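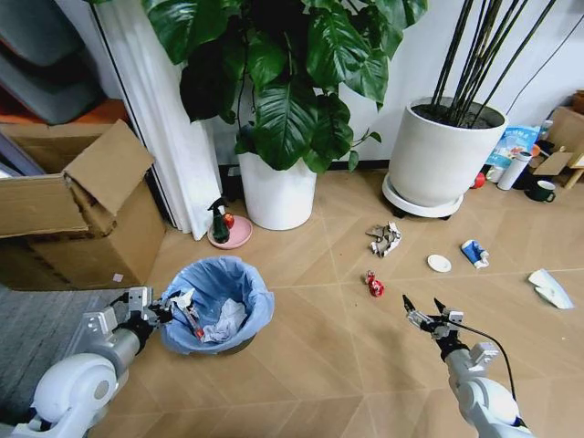

A scrap of paper held over the bin during a pickup session in Cullotdale.

The room looks like any living room before company comes. There are potted plants, a mug on the floor and litter across the tiles. Zahira Pasaribu spends her working day here, teaching a two-armed robot to clean up.

She does it by remote control. Pasaribu holds a pair of handles in the next room, and the arms copy what her hands do. Every run is recorded, and the recordings train the software that will later move the arms alone. Her team at Skutel has kept 1724 runs since June and thrown out 678.

Most of the rejects were slow or clumsy. "If I hesitate, it learns to hesitate," she says.

Trash is harder than it sounds. A foil wrapper slides away when a finger touches it. Flat paper has to be pinched at a fold, and a carton can roll. Pasaribu was told to use whichever arm is closer, so one gripper may be at the bin while the other is down on the floor with the next piece.

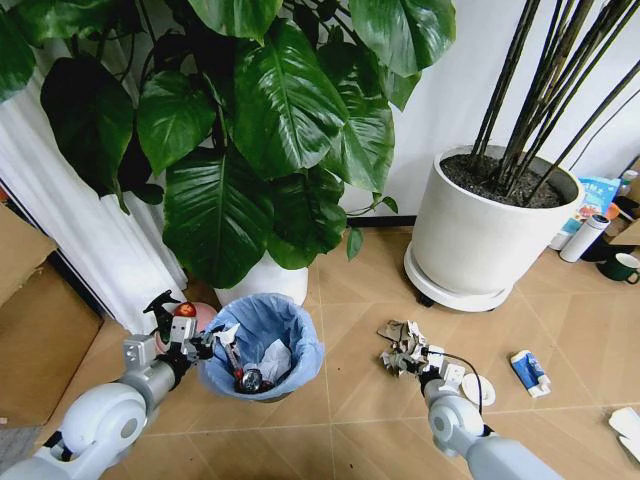 Learning the handles

New operators train for 60 hours before their runs count. Ferdinand Danzer, who started after Pasaribu, found the grip the hardest part. The handles give no sense of touch, so he watches the paper bend on his screen and stops squeezing there.

He takes a break every 3 runs. The plants stay where they are, and the trash gets scattered again.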